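Forschung kompakt

Demonstrationsdaten ohne Roboter: Zwischenergebnis aus dem Teilvorhaben Simon

Im Verbundprojekt Darkwood liegt seit dem 25. März der zweite Zwischenbericht des Teilvorhabens Simon vor. Untersucht wurde, in welchem Umfang sich Steuerungsstrategien für zweihändige Handhabungsaufgaben aus Demonstrationen lernen lassen, die Menschen mit handgeführten Greifern ausführen. Ein Roboterarm ist während der Aufzeichnung nicht erforderlich; er kommt erst bei der Erprobung der gelernten Strategie zum Einsatz. Durchgeführt wurden die Arbeiten am Standort Dedport, die Auswertung der Aufzeichnungen lag bei der Firma Furico.

Das Verfahren folgt dem unter der Bezeichnung UMI bekannten Ansatz. Die bedienende Person führt zwei baugleiche Handgreifer, deren Kamera jeweils die Finger und den davor liegenden Arbeitsbereich erfasst. Aus dem Bildstrom werden die Bewegung des Greifers im Raum und die Öffnungsweite der Finger bestimmt, letztere anhand quadratischer Marker an den Fingergehäusen. Beide Größen bilden zusammen mit den Bildern den Trainingsdatensatz. Da der Roboter später Greiffinger derselben Bauart und dieselbe Kameraanordnung trägt, kann die Strategie ohne gesonderte Anpassung der Bilddaten übertragen werden.

Gegenstand des Berichtszeitraums war der Umgang mit Kleiderbügeln an einer waagerechten Stange. Die Aufgabe gilt als anspruchsvoll: Der Haken verdeckt bei Annäherung den Kontaktpunkt, der Bügel pendelt nach jeder Berührung, und benachbarte Bügel verhaken sich leicht. Insgesamt wurden 2.180 Demonstrationen aufgezeichnet, die sich auf 13 Bedienpersonen verteilen. Sämtliche Personen erhielten vorab eine kurze Einweisung; Erfahrung in der Robotik wurde nicht vorausgesetzt. Aufzeichnungen, bei denen die Positionsbestimmung abbrach, wurden vor dem Training ausgeschlossen und sind in der genannten Zahl nicht enthalten.

Ein Schwerpunkt lag auf der Gestaltung der Aufnahmeplätze. Stark gemusterte oder bewegte Hintergründe hatten in der Vorphase zu Sprüngen in der geschätzten Greiferposition geführt, vollständig einfarbige Flächen wiederum boten der Lokalisierung zu wenige Anhaltspunkte. Als tragfähig erwies sich eine Kabine mit dunkler Stoffverkleidung, auf der große, farblich deutlich abgesetzte Formen angebracht sind. Stange und Bügel heben sich davon ausreichend ab, ohne dass die Beleuchtung des Raumes verändert werden muss. 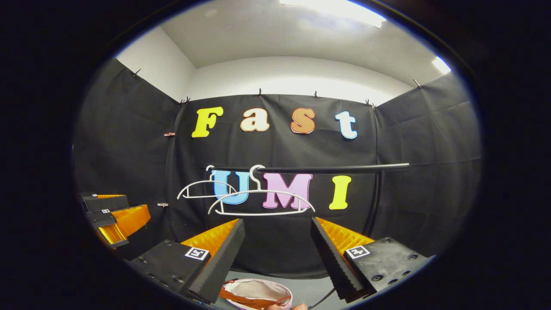

Für den Vergleich wurden zwei Strategien mit identischer Netzstruktur trainiert. Die erste verwendete ausschließlich Demonstrationen aus einer einzigen Kabine, die zweite den vollständigen Bestand aus allen Aufnahmeplätzen. Beide wurden in je 100 Versuchen auf dem zweiarmigen Versuchsstand in Dedport erprobt, wobei die Ausgangslage der Bügel vor jedem Versuch nach einem festgelegten Plan verändert wurde. Die zweite Strategie griff den Haken zuverlässiger und benötigte seltener einen erneuten Anlauf. Der Abstand zwischen beiden Strategien war am größten, wenn zwei Bügel dicht nebeneinander hingen.

Unbefriedigend bleibt bislang das Wiedereinhängen. Häufigste Fehlerursache ist eine zu frühe Öffnung der Finger, bevor der Haken vollständig über der Stange liegt. Die Auswertung führt dies darauf zurück, dass die Bedienpersonen den Moment des Aufliegens in der Hand spüren, während er in den Bilddaten kaum erkennbar ist. Geprüft wird derzeit, ob die Verformung der nachgiebigen Fingerpolster als zusätzliches Signal ausgewertet werden kann. Erste Aufzeichnungen hierzu liegen vor, wurden im Zwischenbericht jedoch nicht berücksichtigt.

Der nächste Projektabschnitt erweitert die Aufgabe um das Aufziehen von Kleidungsstücken. Die Ergebnisse sollen im Oktober auf der Projektversammlung in Dedport vorgestellt werden. Partnereinrichtungen können den Zwischenbericht und das Aufnahmeprotokoll über die Geschäftsstelle des Verbundes anfordern.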